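Home Essays Archive Contributors Search

14 min read

4. What viewers wrote down after the slow films

By the time we come to the comment cards themselves, the reader will have a fair sense of how the Rurkham screenings were run, and I hope also of how pleasant they were to attend. There were nine evenings spread over two seasons, with tea beforehand and a good deal of talk afterward, and every film on the program was one that a newspaper critic had at some point called slow, or difficult, or (in the case of Flullovau) "a long walk with no dog." We left a blank card on each seat and asked for nothing in particular. People could write a line, a page, or a complaint about the heating, and all three kinds came back to us.

In all we collected 630 cards. My colleague Guoqing Ren read every one of them before I did, and sorted them by what each viewer had chosen to talk about first, whether that was the story, the acting, the look of the thing, the sound, or some small object that had caught their attention. I then did the same without looking at Ren's piles, and where we disagreed we sat down with the card between us and talked it through, sometimes for much longer than the card deserved.

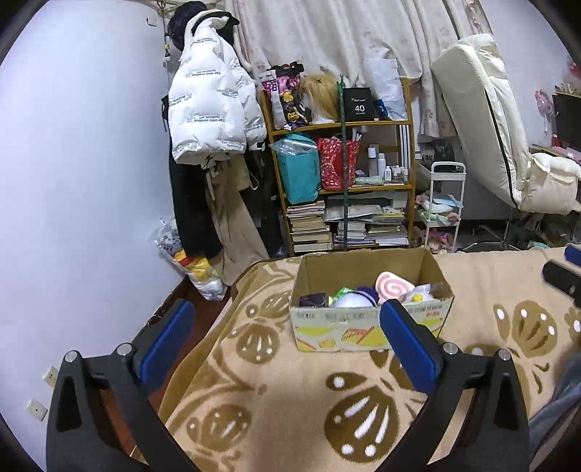 Did viewers who disliked a film write less about it than viewers who enjoyed it?

Viewers who disliked a film wrote more, as a rule, and they were more exact. The unhappy cards tended to name a particular shot or line of dialogue, while the happy ones were often content with "beautiful" or "I'll be thinking about this one," which is a lovely thing to read but leaves a researcher very little to sort.

The Flullovau evening shows this better than any other. It is a film in which a retired ferry pilot goes back to the town where he was born, says almost nothing, and spends the long middle part looking into the rooms of people who have moved away. Critics at the time were split between those who found it wise and those who found it vain, and both camps wrote as if the story were the whole matter. Our viewers hardly touched the story. They wrote about a kettle, a coat on a hook, a drawer that sticks. One woman filled both sides of her card with thoughts on the wallpaper, and then added, in smaller writing, that she had hated the film and would like to see it again.

Seppälä, whose older essay on furniture in film we leaned on in Section 2, would have us believe that a viewer turns to the objects when the people on screen give too little. There is surely something in this, and Ren is fonder of the idea than I am. But the Gromeck evening gives us a little trouble here, as that film is crowded with talk from its first minute to its last, and the cards were still full of spoons and hats. My own feeling is that the pull of objects depends at least partly on which objects they are.
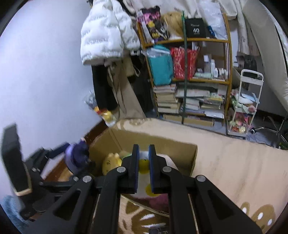

A face, or the hint of one, seems to matter a great deal to where a viewer's attention comes to rest. Cards that mentioned a doll, a carved animal or a portrait on a wall nearly always mentioned it early, and often gave it a mood ("the sad horse," "that smug little owl") that the film itself had done nothing to supply. I notice the same habit in myself with things that belong to no film at all. Looking at Figure 2, I go to the yellow plush toy with its small dark facial marks before I give any time to the white soft item with the yellow spots lying to its right, though the spots are yellow as well. One person's wandering eye proves nothing, of course, and I mention it only because it made me more patient with the viewers who could tell us all about the owl and could not remember how the film ended.

We should be careful not to make too much of the order in which people write things down. A card is filled in while coats are being found and neighbors are talking, and what comes first may simply be what was easiest to spell. In June we went back to the cards and sorted them a second time, by the last thing mentioned, and the piles looked rather different: the objects thinned out and the endings came forward. We take up that second sorting in Section 5, along with the cards that were mostly about the heating.

Contact | Copyright and permissions | Back to top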